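**Is it worth fixing up an old desktop, or should I just buy a new one?**

Posted 21 Dec 2019

Hello everyone, and thank you in advance for your patience with me! I have a Trakeck tower that has sat under my desk for years, and lately it takes 5 minutes to get to the point where I can open my email. I mostly write letters, keep the family photos in order (2,656 of them at last look, and I'm only up to my sister's wedding in London) and play a little solitaire. 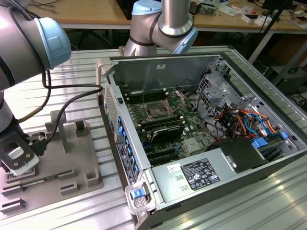

My nephew says more memory and one of those solid state drives would make it feel new again, but the shop in town quoted me a price that made me sit down. I'm not afraid of a screwdriver. I did replace the belt on my dryer last winter, with a lot of muttering. Would you put money into it, or start saving for January sales?

**Answer 1** (accepted)

Fix it! For letters and photos you really don't need much, and a solid state drive is the biggest change you'll ever feel on an older machine. Copy your photos somewhere safe before you touch anything, please, even if you skip everything else I say. Then unplug it, hold the power button in for a few seconds, and lay the tower on its side somewhere with good light.

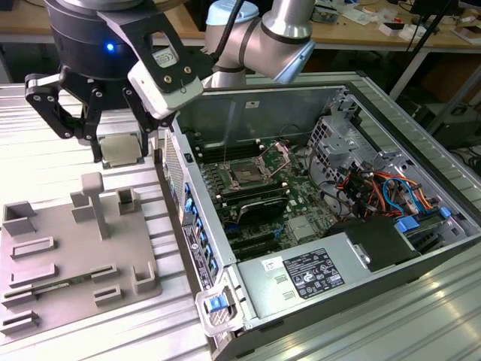 Leave the processor alone, it's rarely the trouble with email and solitaire. Check the label on your old memory before ordering more, or look up the model number, because the wrong kind simply won't fit the slot. I paid 53 dollars for a drive and 2 sticks of used memory from Omerović, and my old clunker is still going. 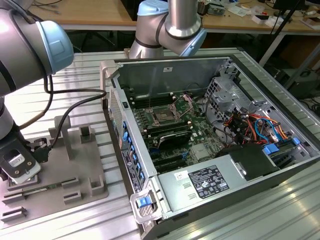
Prakmont disagrees, and wrote underneath that it depends how old the tower is: "If it can't run a current version of Windows, save your money. Mine couldn't."

**Answer 2**

just blow the dust out first, fixed mine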